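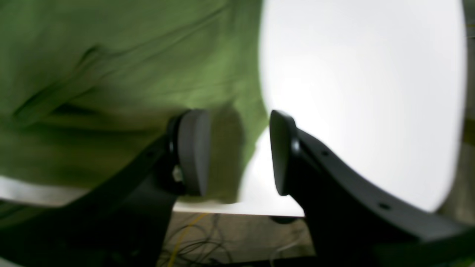

What happens to the bag you drop off
Speaker notes, Coltlow Library evening talk, December 2024

Slide 1. Welcome. Toilets are past the returns desk. Questions at the end, but stop me if you can't hear.

Slide 2. Start with the question I get at the counter: does it all go to the op shop? No. At the Vergara depot we took in 80 bags in one week in March and opened every one. 57 of them had at least something we could put on a rack. The rest went to rags or to landfill.
Say clearly that this was one week at one depot. Don't let it become a statewide figure.

Slide 3. What sells. Plain cotton, wool jumpers, school uniforms in January, work shirts with all their buttons. Kids' coats go the day they're put out. Bed sheets sell if they're a full set and somebody has pinned the set together. Ask who here has pinned a set together. Usually one or two hands.

Slide 4. What doesn't. Single socks, pillows, anything mouldy. Mould is the big one. A damp towel at the bottom of the bag in summer and by Monday the whole bag is gone. Tell them about the choir robes if time is good.

Slide 5. Rags. The mechanics at Plastville take cotton and flannelette cut into squares. They don't want polyester because it doesn't soak anything up. Zips and studs come off first, and that's most of the labour. Pass around the sample squares - get them back this time.

Slide 6. Colour. Dark and light are kept apart for rags because dark dye can come off on paintwork when there's solvent about. White cotton fetches the most. Greens and browns go in with the darks.

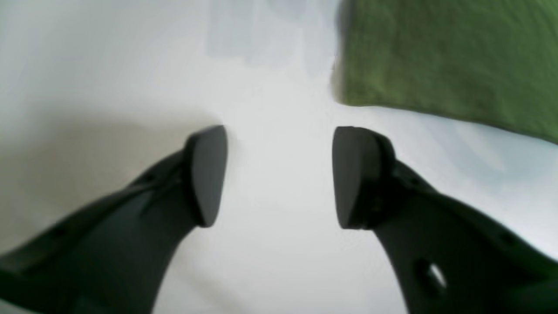 Slide 7 - Open gripper, white surface

Slide 7. Fibre recycling. Keep this short, people drift off. Pulling a garment back to fibre shortens the fibre, so what comes out is mostly stuffing and felt. Blends are harder again. Resico takes our baled knits and nothing with elastane in it, so we read labels. If the label's been cut out, it goes to rags.
Someone will ask about fleece. It's polyester. We sell it if it's wearable.

Slide 8. What to do at home.
Wash it and dry it properly.
Tie shoes together by the laces.
Check pockets. We've had house keys, a hearing aid and a great many tissues.
Write RAGS on the bag if it's rags. It saves us 15 minutes of sorting.
Don't leave bags outside overnight. Rain gets in, and so do the possums.

Slide 9. Mending table. It runs in the back room at Vergara on Saturday mornings, 3 machines, bring your own thread if the colour matters. We'll show you a hem or a button. We don't do zips on tents.

Slide 10. Opening hours, phone number. Leave this one up during questions.

If they ask about charity bins in car parks: different outfit, different rules, check the name on the bin.
If they ask about curtains: yes, without the hooks.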